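Umo de retour en juillet : un album surprise et une tournée qui passe par les petites salles

Les fans n'y croyaient plus vraiment ! Après des mois de silence sur ses réseaux, le duo électro-pop Umo a mis fin au suspense hier soir, à 18 h, avec une simple vidéo de quelques secondes : une plage au crépuscule, une ligne de basse reconnaissable entre toutes et un seul mot à l'écran, « Drodano ». C'est le titre du deuxième album du groupe, attendu pour juillet, et les premières réactions donnent une idée de l'impatience générale.

Il faut dire que le précédent disque avait placé la barre très haut. Porté par « Dolldale », tube de l'été s'il en est, il avait fait danser jusque dans les mariages et les fêtes de village (on a encore le refrain en tête, et on ne s'en plaint pas). Puis plus rien, ou presque : une apparition sur scène en invités, une reprise acoustique publiée en pleine nuit et effacée le lendemain, et beaucoup de rumeurs. On les disait séparés, fâchés avec leur label, partis vivre chacun de leur côté. La rumeur de séparation, en particulier, avait pris une telle ampleur que plusieurs comptes de fans avaient déjà publié leurs messages d'adieu.

Le label Giannakopoulos, qui les suit depuis leurs débuts, balaie tout cela dans un communiqué enjoué : « Ils ont pris leur temps, ils ont beaucoup jeté, ils ont gardé le meilleur. » Le duo aurait écrit 27 chansons pour n'en retenir qu'une poignée, enregistrées dans une maison louée au bord de la mer, fenêtres ouvertes. On entendrait même les mouettes sur l'un des morceaux !

Un premier extrait plus doux que prévu

Les curieux peuvent déjà écouter « Les Volets bleus », mis en ligne dans la foulée de l'annonce. Surprise, les synthés se font discrets et laissent la place à un piano un peu désaccordé, puis à ces deux voix qui se répondent comme au premier jour. Le refrain arrive tard, presque timidement, et quand il arrive, quel bonheur ! On l'a passé en boucle à la rédaction toute la matinée. Les amateurs de pistes de danse peuvent se rassurer : le communiqué promet aussi « des titres pour finir la nuit », dont un morceau d'ouverture de plus de sept minutes que le groupe jouait déjà, sans lui donner de nom, à la fin de ses derniers concerts.

Le clip des « Volets bleus » n'est pas encore sorti. Le label le promet pour la fin du mois et garde pour lui le nom de la réalisatrice, en précisant seulement qu'elle vient du cinéma d'animation. 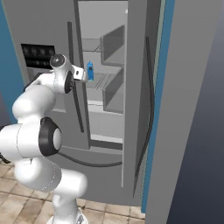
Des concerts à taille humaine

L'autre bonne nouvelle concerne la scène. Umo aurait pu viser les grandes salles et a choisi l'inverse, avec une série de dates dans des lieux de 200 places, là où tout a commencé pour le duo. Théâtres municipaux, anciens cinémas, une chapelle même : la liste complète des villes sera dévoilée dans les prochaines semaines. Les abonnés à la lettre d'information du groupe auront accès à la prévente, avec deux billets maximum par personne.

Vu l'engouement, il faudra être rapide. Sur les forums, certains s'organisent déjà pour suivre la tournée de ville en ville, covoiturage compris, et une pétition très sérieuse réclame le retour de « Dolldale » en rappel, dans sa version longue. Pour le moment, le groupe n'a répondu que par un cœur.

« Drodano », d'Umo, sortie en juillet chez Giannakopoulos. Premier extrait, « Les Volets bleus », disponible sur toutes les plateformes.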